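Acceptance Run

The Allholm contract defined a chore as any task a tenant would otherwise do by hand before breakfast. Tikamska had agreed to this in June, without reading the annex. The annex listed 396 chores.

By 2022-10-08 the simulated kitchen had passed 63 of them. The night engineer loaded the next one, cabinet work, and set the run count to 100. Each run began with the jaws open and nothing between them. She set the contact tolerance to 3 millimeters, started the batch, and ate a sandwich over the log.

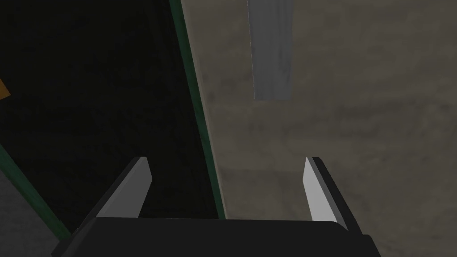
A person can put a kitchen in order while thinking about something else, Mikov wrote in the review channel, and until the arm can do the same I would not call it housework.

She typed that thinking about something else was not in the annex. Then she deleted it and opened the force plot for run 41. The curve rose, held flat for two seconds, and dropped to zero. The planner had recorded a release. The grader had recorded a fall.

She changed the grip threshold by one step and queued the batch again. Her own dishes had been in the sink at home since the previous morning. The estimate for completion was four hours. She put on her coat, checked the log once more, and sat back down in it.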